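Rundside: paid testers wanted for the Flakitz home simulation kit

Posted January 8, 2026

Rundside is looking for people to try out Flakitz, a software kit for teaching robot arms to do household jobs in simulated rooms. The kit goes on sale later this year. Before then we want it used by people who did not build it, on their own computers, with the manual we plan to ship.

There are 21 places. You can apply as an individual or as a pair from the same school, lab or company. Pairs share one place and one payment.

What you will do

You drive a simulated arm with a two-finger gripper through a set of short tasks in furnished rooms. The view is from behind the gripper, so you see the fingers and whatever they are pointed at. Most tasks involve opening, lifting or placing something. A smaller group deals with things on walls: approaching a hanging picture, lining up with it, and backing away without touching the wall.

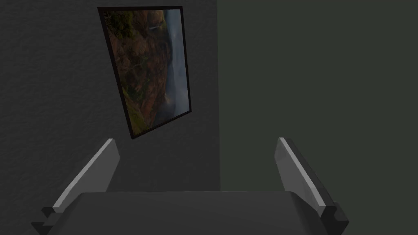

Each tester gets 144 tasks, and you can do them in any order within a room set. A task ends when you mark it done or give up on it. Giving up is fine, and we would like a line or two on why. After each room set there is a short form on the controls, the camera view and the manual. Please fill it in the same day.

The room sets were made for us by Brestonora. If you find a door that does not open, a picture that passes through a wall or a shelf you cannot reach from any angle, report it with the button in the top menu. Reports go to us first and we pass them on.

Time and pay

Expect some 60 hours of work, spread over the weeks between the start of testing and the end of March. You choose your own hours. Payment is $235 per finished room set, and there are six sets. You are paid for a set when its form is in, including sets where you gave up on many of the tasks.

What you need

A desktop or laptop with a separate graphics card, and a steady internet connection for the first download. A game controller with two sticks. Keyboard control works but is slow, and we are not testing it this time. You should be comfortable installing software and finding a log file. Experience with robot arms is welcome but not required, and about half the places will go to people who have none.

You must be 18 or older and able to write reports in English. Current customers of Rundside may apply. Employees of Brestonora and of Bednárik, our reseller, may not.

What we keep

The software records your controller input, the position of the arm and the result of each task. It does not record sound or your own camera. Recordings are stored under a tester number and are used to fix the kit and its default settings.

How to apply

Use the form on the Testers page of our site. Tell us what computer and controller you have, whether you have worked with robots or simulators before, and how many hours a week you can give. No résumé is needed. We will answer everyone, and those selected will get a download link and a license that stays valid after testing ends.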